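Roboter-AG, zweites Halbjahr. Ich sollte nur aushelfen und betreue jetzt das Projekt »Galima«: ein Greifer, der kleine glatte Teile aufnimmt und ablegt. Ein Thread, weil ich meine Zweifel irgendwo loswerden muss.

Im Antrag stand »autonomes Sortieren mit KI«. Die Gruppe steuert im Moment von Hand und zeichnet dabei auf. Damit soll später ein Modell trainiert werden. Ob das bis Juli klappt? Ich glaube es nicht.

Stand nach vier Wochen: 60 Durchgänge geplant, 47 aufgezeichnet, davon 31 brauchbar. Beim Rest fehlt entweder der Anfang, oder jemand hat mitten im Griff die Hand vom Regler genommen.

Auf der Website von Lillov heißt es, man brauche für so eine Aufgabe »eine Handvoll Demonstrationen«. Wie groß ist bei denen eine Hand?

Was mich mehr stört: Alle reden vom Modell, kaum jemand vom Licht. Auf einer polierten Fläche spiegeln sich die Lampen, und wir lassen jedes Mal denselben Hintergrund. Gelernt wird dann vielleicht der Tisch — und beim Wettbewerb in Tonwood liegt garantiert etwas anderes drunter.

Die gelben Finger kurz vor dem Zugreifen, das rosa Teil steht dazwischen. Rechts ist kaum Luft, links etwas mehr.

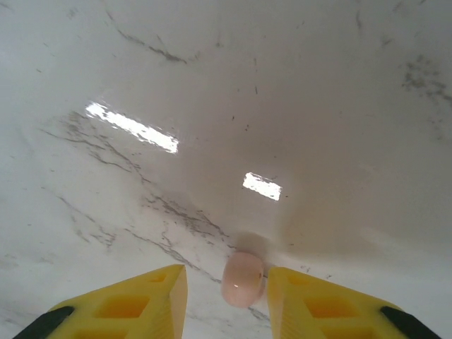 Lemieux schreibt mir dazu, ich sei zu streng: Die Jugendlichen hätten in vier Wochen mehr über Messfehler gelernt als in einem Jahr Physik, das Modell sei doch Nebensache.

Kann sein. Dann soll das bitte auch so im Antrag stehen.

Nächster Block: bis zu 19 Durchgänge pro Nachmittag, mit wechselnder Unterlage und einmal mit Rollo unten. Die Gruppe findet das übertrieben. Ich bringe trotzdem Packpapier mit.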